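Search this site Enter keywords Go

Tuesday night at the Clelon shed: a visit to people who build their own grippers

I drove 35 minutes to watch a pair of plastic fingers approach somebody's lunch, and I'd do it again.
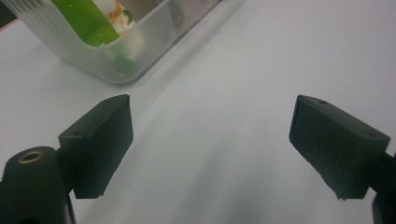

Getting in

Clelon is a shared workshop behind a tile showroom, and the sign on the road is for the tiles. Park around the side. The roller door was half up when I got there at seven, so I ducked under it and met Iulian Buzatu, who was looking for a hex key and kept looking for it while he showed me the building.

There are two rooms. The front one is woodwork and smells like it. The back one belongs to the gripper crowd on Tuesdays, and to a ukulele group the rest of the week, which accounts for the chairs.

The build

The project is called Joka. It's a hand-held gripper: you carry it about, open and close the jaws yourself, and it records what you did so that an arm can have a go later on. The arm is called Oprea and lives at Iulian's house, where it has so far learned to put a sponge in a sink. He is very proud of the sponge.

What I'd come for was the fingers. They're black blocks, chunkier than I'd imagined, with small screw holes in the top faces and a brass threaded insert down in the mount. I asked about the insert and got a proper answer. Screw straight into plastic and it holds beautifully until the third time you take it apart, and at Clelon everything gets taken apart by Thursday. You press the brass in with a soldering iron, slowly, and you stop before you think you should. I was allowed to do one on a scrap piece. It went in on a lean. Iulian called it "characterful" and put it in a drawer.

The corners show their age too. One finger has a little notch out of its lower edge and the other is a bit ragged at the inside corner. I thought this might be a sore point, but the view in the shed is that a chipped finger still closes, and a new pair ties up the printer for most of an evening.

The job on the table

They want Joka to deal with food containers. The one in use was frosted plastic with ribs down the corner, and inside it was something long and very green beside some white stuff with orange bits through it. I'd have said cucumber and rice, but I didn't taste any of it and wouldn't swear to either.

Frosted plastic is a pest, apparently. You can half see through the wall, so the software has to work out whether the green belongs to the box or to the lunch. The pale tabletop doesn't help. Iulian's suggestion was a darker table. Somebody at the back suggested a darker lunch.

Cost and so on

The current version has cost him $440 in parts, with about 12 earlier fingers in the bin and not in the sum. Visitors pay a gold coin. The kettle is excellent and the toilet is through the tile showroom, so go before they lock up.

Next open night is in March. Bring closed shoes, and a hex key if you've got a spare.

Comments (3)

nindemton_nev: Went last year when it was still all cable ties. Glad to hear they've discovered brass. Is the sponge thing on video anywhere?

Marg: Can you bring kids? Mine is nine and takes things apart whether invited or not.

shedlurker: Set the inserts a hair below the surface or the mating face won't sit flat. Learned that on a camera bracket. Also he's had my hex key since winter.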